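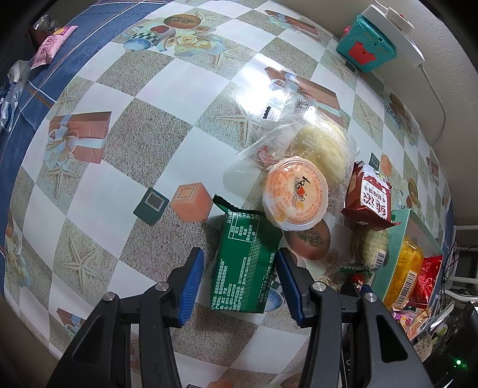

Page 2 of 6

Forum: Travel Without Flying > Trains and Long Hauls
Topic: What do you pack to eat on an overnight train?

gravelmouth wrote:
Picking up from the last page, I maintain that the dining car is a trap. I took the Liyanage sleeper in July and paid restaurant money for a chicken dish that had been introduced to a microwave by someone who wished it harm. Since then I bring my own. My rule is that everything must be eatable lying down in an upper bunk, in the dark, with one elbow pinned against the wall.

Jelly cups pass. Rolled pastries pass if you're okay sleeping in the flakes.

pinkslipper wrote:
Jelly cups do not pass. You have clearly never peeled one on a curve. There is a pressurized tablespoon of syrup under that foil and it knows where your clean shirt is.

Also the dining car is the whole point of the train. If I wanted to eat pastries in bed alone I have a house.

gravelmouth wrote:
You peel it toward the wall.

pinkslipper wrote:
Whose wall? There's a person on the other side of my wall's curtain.

oldtimetable wrote:
I've done the Civar to Hekum run 12 times, always second class, and my bag has settled into this:

Two boiled eggs, eaten before departure so that I am not the egg person.
Crackers.
A hard cheese. A soft cheese is a different trip.
One apple, which I carry home again.
Instant noodles, for the hot water tap at the end of the car.

The noodles are the real meal. Everything else is there to keep me from starting on them before the first stop.

tofu_ledger wrote:
Is the hot water tap still working on that line? Last winter ours had a note taped over it and the note looked like it had seniority.

oldtimetable wrote:
It works in cars 2 and 6. I won't say what I think of the others. Bring a lid, because the walk back goes through the door that closes by itself.

bunkbed_baron wrote:
Can we talk about noise? I'm begging everyone on this forum to open their packages before lights out. Last trip the guy below me spent the better part of an hour getting into one bag of cookies. He was trying to be quiet, which made it so much worse. A little crinkle. A pause, so he could listen for whether we'd noticed. Another little crinkle. Just rip it, man. We can grieve and move on.

pinkslipper wrote:
Agree with this completely. Repack at home. Cloth bag, or one of those plastic tubs with a soft lid. The individually wrapped stuff is the worst offender and it's what everybody buys.

gravelmouth wrote:
Individually wrapped is the best thing about it! You eat one, you stop, the rest stays crisp. Put them all in a tub and by morning you have one large damp cookie. And you can hand a wrapped one to a stranger without it being weird. I've gotten a window seat that way.

I dump mine in a box lid so I can see what I've got left, and it doubles as a tray on the bunk. The 好吃点 ones go first in my family. The name comes out to something like "a bit tastier," and I respect a cookie that won't overpromise. 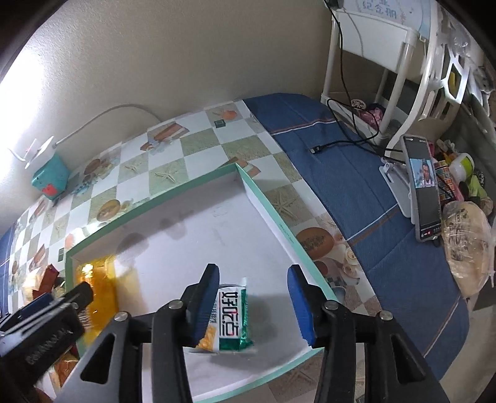 Re: What do you pack to eat on an overnight train? (drinks question)

midnight_junction wrote:
Slight detour. What is everybody drinking? I quit coffee on trains after the Brarer incident, which I've told here before and will not be telling again. Water seems to be the answer but then you're climbing down the ladder at 3 a.m. in socks, and the floor in there is never just floor.

oldtimetable wrote:
Small bottle, stop two hours before bed. This is the only area of my life where I show discipline.

tofu_ledger wrote:
Barley tea in a thermos. You can refill it from the tap with the note on it if you're brave.

bunkbed_baron wrote:
Please tell the story again.

midnight_junction wrote:
No.

pinkslipper wrote:
I'm going to put in one more word for the dining car and then I'll go. On the Hekum train they have real cups. You sit by a big window, somebody brings you soup, and it's bad soup, fine, but you're looking at a river. Nobody has ever looked at a river from the upper bunk. There's a vent up there and a sticker about the vent.

gravelmouth wrote:
I like the sticker. I've read it so many times I could run the vent.

What was the soup?

pinkslipper wrote:
Tomato. I think. It was red and there was bread with it.

oldtimetable wrote:
It's tomato on the way out and lentil on the way back. The lentil is better, but they run out before the second sitting, so go early and don't let them put you at the table next to the kitchen door.

gravelmouth wrote:
Fine. I'll try the lentil on the next trip. I'm still bringing the cookies.

bunkbed_baron wrote:
Which car are you in? Asking so I can book a different one.

Next page: 3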